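2022-01-22

Slept badly, on account of a beagle. Pudell has decided that the laundry room, where foster dogs have slept peacefully for years, is beneath her, and she told the whole street so until well past two. At half past I gave in and put the crate next to my bed. She sighed like a duchess who has finally been shown to the right suite, and then she snored.

Day 6 with her. The intake sheet says "quiet, likes people." I would love to meet whoever filled that out. She does like people. She likes them best when they're holding toast.

Weighed her this morning by the usual method, me on the bathroom scale with dog and then without, and neither number is going in this diary. She's gained, let's leave it there. The vet wanted her up a little before the spay, and the vet is getting what she wanted, mostly in the form of my scrambled eggs.

Afiq Setiawan drove over late in the morning with the transport crates and his opinions. He thinks I should let Pudell go to the couple in Vummont who applied on Tsai's page and then switched to her when they heard Tsai was spoken for. I said I wasn't sure about people who switch. He said I switched from cats to dogs over one weekend and nobody called the county on me. Fair. Their application is good, too, annoyingly good. Fenced yard, old beagle who died last spring at fifteen, vet reference that runs to two paragraphs and uses the word "devoted." I read it three times looking for something wrong and the best I could do was that they spell leash with two e's.

I told him I'd call them tomorrow. I've put it on the list under the furnace filter, where I can ignore both.

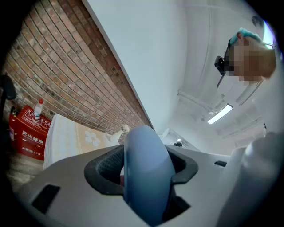
Tsai's adopters came at one, early, while I was still getting the drool off the good chair. He walked straight past me and lay down on the woman's feet. Four months in my house, all that boiled chicken, and I didn't get so much as a backward look. She cried, her husband pretended to study the contract, and I said something brisk about heartworm pills. I handed over his blanket and the ugly rubber pheasant. They had brought him a new bed with his name stitched on it, spelled right, which puts them ahead of the last two vets.

After the car had gone I found one of his half-chewed biscuits under the radiator and stood there with it for longer than a grown woman should. Pudell ate it out of my hand.

Did the books in the afternoon. The January vet bill for Ellora's teeth came to $261, after the rescue discount, and she has 7 fewer teeth to show for it. She's eleven, or twelve, or however old a hound mix gets to be when she has made up her mind not to tell. The extractions haven't slowed her down at the bowl. She just inhales now and skips the middle step. We have $1778 left in the medical fund, and I have a spay, a possible knee and a long list of people who would like me to take "just one more." I wrote the figure on the back of an envelope and drew a box around it, as if that would keep it in.

Zane Jankauskaitė called during all this to ask whether I'd speak at the library about fostering. Twenty minutes, nice crowd, coffee provided. I asked what I was supposed to tell them. "Oh, just the rewarding parts," Zane said. At that moment Ellora was throwing up on the hall rug, slowly and with great dignity, and I had to put the phone down on the dryer. When I came back Zane was still on the line and had put me down for yes.

So now I have a talk to write. I thought I might open with the rug.

Evening walk, the two of them together for the first time -- Ellora out front like a hearse, Pudell zigzagging behind with her nose jammed in every snowbank on the block. They ignored each other completely, and in my experience that's as good as a handshake. At the corner Pudell found a frozen sandwich crust and Ellora took it away from her without breaking stride. No growl, no fuss. Pudell looked up at me to see if I was going to do something about it. I wasn't. There's an order to things in this house and I'm fairly low in it myself.

Both asleep now. Ellora's on the couch, Pudell's on the rug I scrubbed. I keep listening for Tsai's nails on the kitchen floor. I should have clipped them before he left. I meant to, and then they were early.

Call Vummont. Furnace filter. More eggs.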